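4.3 Fitting the lever handle

1. Close the door before you start.

2. Slide the Gradel lever onto the spindle until the rose sits flat against the door.

3. Tighten the set screw with the key supplied. Stop when the lever no longer wobbles - more force will strip the thread.

4. Press the lever down fully and let go. It should return to level without help.

Note: If the lever droops, loosen the set screw, raise the lever to level and tighten again.

Caution: Do not oil the spindle. Wipe the lever with a damp cloth only.

Check the set screw again after 12 days of normal use.
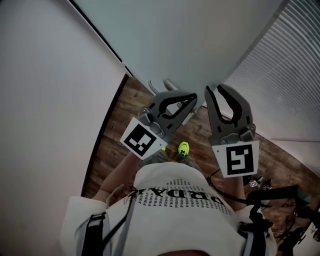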